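Week nine of the robotics club at Flerkville High and I'd like to report that the arm can pick up a grape. I'd like to report a lot of things.

For people who joined this thread recently: I teach chemistry. I was asked in the fall if I could "keep an eye on" robotics while they looked for someone. They have stopped looking for someone.

The arm's name is Moya. I didn't get a vote. It's a secondhand tabletop thing with six joints, and one of them sounds like a coffee grinder. We don't use that one on game days if we can help it.

The contest is called Fruit Salad. Your robot has to move soft things from one tray to another without wrecking them. Grapes, blueberries, a slice of banana if your team hates itself. You get 7 minutes. Whole fruit scores, juice costs you.

We've been to one scrimmage so far, back in December. We finished with 12 points. The winning team had 188. Their coach told me we had "a really interesting approach," and I've thought about that every day since.

The approach, for the record, was that someone had typed the grip force in the wrong units.

So this semester we're doing it properly. The kids want Moya to learn from being driven around by hand: you steer the arm through the job, record everything, and train a little model on the recordings. Soledad found a paper. Soledad always finds a paper.

Soledad Cuautle, junior, team captain, runs practice like a small airline. There's a boarding order for who gets to drive. I'm in group four.

What the paper leaves out is how boring it is to record the same grape going to the same tray over and over. We did 22 good runs on Tuesday. We did a great many other runs too.

A "good run" was defined by the team in a debate that took longer than the runs. Final wording: the grape arrives, the grape is still a grape, and the driver didn't say anything we can't play for parents.

The model trains on the wrist camera only. We talked about adding a second camera up high. Then we looked at the club account, and we stopped talking about it.
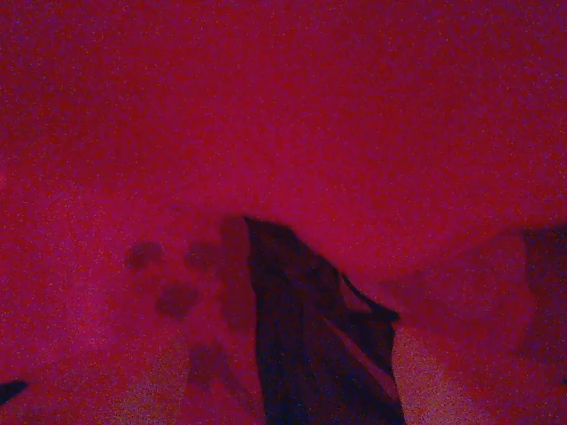 Anyway, the first training session finished overnight on the library computer, the one with the Zonix sticker that everyone is scared to restart. Thursday we loaded it up and let Moya go on her own.

She reached out, slowly, with tremendous confidence, to a spot four inches to the left of the tray. She closed the gripper on air. She carried the air across the table and set it down very gently.

Applause. Real applause. A freshman wiped his eyes.

I asked what they thought had gone wrong and got five theories at once, which as a teacher is the good part of the day. Not enough data. Wrong data. The tray got bumped. The light changed when the sun went behind the gym. "She's just not motivated."

My own theory was that someone had put the tray back in the wrong place, and I kept it to myself for a full ten minutes in the name of education.

It was the tray. There is now a rectangle of masking tape on the table, and written on the tape is TRAY. Beside it is a second rectangle that says NOT TRAY. I have no idea what that one is for.

Hartmut Stüber came by after school to look at the grinder joint. He used to fix packaging machines, and his granddaughter is on our build team. He listened to it for a while with his head tilted, like a doctor in a movie, and said "yes, that's bad." Then he ate some of the test grapes.

He did tell us to check the belt before we buy a whole new motor. The belt is the cheap part. I've never been so fond of a belt.

Soledad has since drawn up a plan. More runs, and the tray moved a little each time on purpose, so Moya has to look for it. I pointed out that this makes the tape useless. She said the tape was "for morale."

We also need a spot to keep the recordings, because the shared drive is full of somebody's marching band videos. One of the parents suggested Didideo. The kids made a face I'm not young enough to interpret. We bought a thumb drive.

Next scrimmage is in three weeks. The goal, as written on the whiteboard: BEAT 12. Under it in different handwriting: beat it by how much. Under that: BEAT 12.

If anyone local has a line on cheap grapes, seedless, firm, I'm listening. The cafeteria has cut us off.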